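Balerdale

Balerdale is a village in the Kaneck valley, 2 miles north of Brirton. It had 416 residents at the last count. The village grew up beside a grain mill, which closed when the railroad reached Brirton. Most working residents now commute.

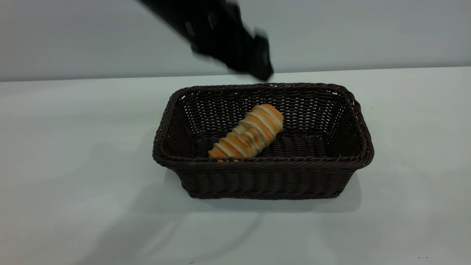 Basket making was once the main winter trade, and 40 households sold their work at the Brirton market. Willow was cut in November and stored in barns. A basket set on a table, with its rim facing up, was the usual way of showing goods to buyers. The market closed in March.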